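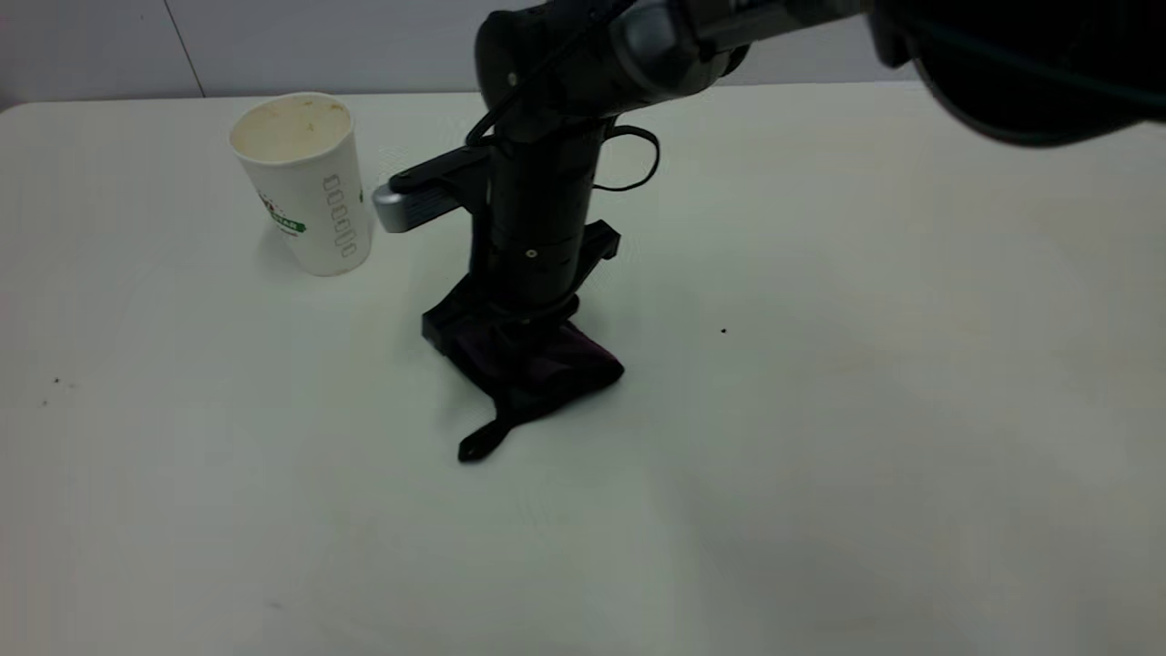
The Kilport Gauge

The tide gauge at Kilport stood in a brick hut at the end of the east pier. It consisted of a float in a stilling well, a wire, a counterweight and a pen that drew a line on a paper drum. The drum turned once a week. On Tuesday mornings Jeferson Trindade walked out, lifted off the old chart, pinned on a new one and wound the clock.

In June the line was wrong. It showed high water 27 millimetres above the level marked on the staff outside. Trindade checked the staff first. He cleaned the weed from it and read it at slack water, then read the pen. The difference remained.

He wrote to Gorard at the harbour office. Gorard replied that the float was probably leaking. A leaking float sits low, so the error would have had the opposite sign. Trindade pointed this out in a second letter and received no answer.

He took the float out that evening. It was dry inside. He weighed it against the figure in the Suretti handbook and found it correct to the gram. He measured the wire, which had not stretched. He greased the pulley, put everything back and waited for the tide. The pen rose, stopped and drew its short flat top in the same place as before.

Vieira had kept the gauge until her eyes failed. She lived above the chandler's and still had her notebooks. Trindade brought the last 5 charts and laid them on her kitchen table, and she went along each line with her fingernail, which had worn a habit of stopping at the peaks.

"Did you change the pen?" she asked.

"In May."

"Which way does the arm face?"

He had to think. The old arm had been bent slightly downwards at the tip. The new one was straight.

"I bent that," she said. "The pier is sinking. I took out 2 millimetres every year with the pliers, so that the line would agree with the year before."

"The staff agrees with it too."

"I moved the staff."

He asked whether the office knew. She said the office had asked for a steady record and had been sent one.

Trindade walked back along the pier in the dark. In the hut he took down the pliers from their nail and held the arm between the jaws. The clock was running. He could hear water moving in the well.

He hung the pliers up again, dated the chart and wrote the correction in the margin, in ink, with its sign.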